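4.2 Setting up the call filter against telephone fraud

The Notier call filter compares each incoming number with the Stamholm warning list. It can block a call, or let it ring with a warning on the display. Please complete the basic installation from chapter 3 before you begin.

1. Connect the Notier unit between the wall socket and your telephone. The light on the front becomes green when the line is found.

2. Press Menu, choose Filter, and then choose Warning list. The version of April has 523 entries. If your display shows 297, you have the old list and must do an update first.

3. Choose the filter level. Level 1 only shows a warning. Level 4 blocks all numbers which are not in your contacts.

Note: With level 4, also the calls from a hospital or the police can be blocked. We advise level 2 for most homes.

4. Enter the names of family members and save their numbers as Trusted. In our screens we use the name Gemma Treloar.

5. Set a family code word of at least four letters. The unit shows a reminder to ask for this word when a caller says he is a relative and needs money.

Caution: Never tell the code word, a bank PIN or a card number to a caller, even if the display shows a Trusted number. Criminals can copy a number.

6. Make a test call from a mobile phone which is not in the contacts. The display must show "Unknown caller".

If you have already received a suspicious call, write down the number and the time and report it to your local police. The filter keeps the last calls in its memory until you press Clear, so please do not press Clear before you have made the report.
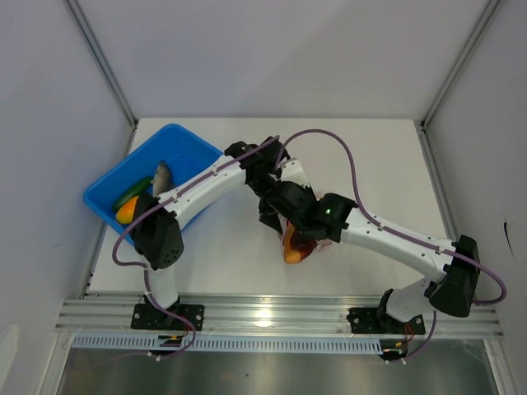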